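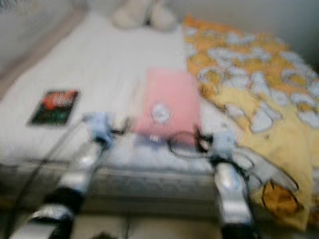 Step 1. Clear the mattress top

Before any linen comes off, remove everything that does not belong to the bed. Flat items are the ones most often missed: folders, notebooks, thin cases, papers. A flat item on a pale sheet is easy to see from the foot of the bed and easy to lose once a blanket has been pulled over it. Cables and eyeglasses get rolled up in the sheet and end up in the washer.

Work from the foot toward the pillows. Place what you find on a desk or chair, not on the floor next to the bed, where you will be standing for the next four steps. Lift stacked flat items together and check underneath.

Step 2. Strip in layers

Take off the blanket first and fold it in thirds over a chair back. Remove the top sheet, then the pillowcases, then the fitted sheet. Release the fitted sheet at the two foot corners before the head corners. Pulling from the head first tends to drag the mattress out of line with the frame.

Shake each layer once over the bare mattress. Small items fall there and can be picked up.

Step 3. Check the mattress

Run a flat hand along the side panels, starting at one foot corner. On a quilted side panel the stitching should be continuous, with no loose thread longer than a fingertip. Trim loose threads with scissors. Do not pull them.

Vacuum the top with the upholstery nozzle in parallel passes, then do the piping around the edge. Leave the mattress uncovered for 60 minutes if the room allows it.

Step 4. Fit the clean sheet

Find the long side of the sheet. On Brimow sheets the care label is sewn into the bottom right corner; Ellico places it bottom left. Other makers vary, so mark your own with a stitch of colored thread.

Fit one head corner, then the foot corner diagonal to it, then the remaining two. This spreads the tension evenly – two adjacent corners done first will leave slack along one side. Smooth from the center out. The elastic should sit fully under the mattress. If the side panel still shows below the hem, this is normal on deep mattresses and does not need correcting as long as the corners hold.

Step 5. Replace the blanket and the loose items

Lay the blanket with its top edge a forearm's length below the head end. Let it hang equally on both sides. Return folders and notebooks to a shelf. Coil cables to the width of a hand and secure them with a tie before they go in a drawer. Eyeglasses go in their case.

Notes

Wash white sheets separately for the first two cycles.

Revised Friday, December 15, 2023. Gaëtan Royer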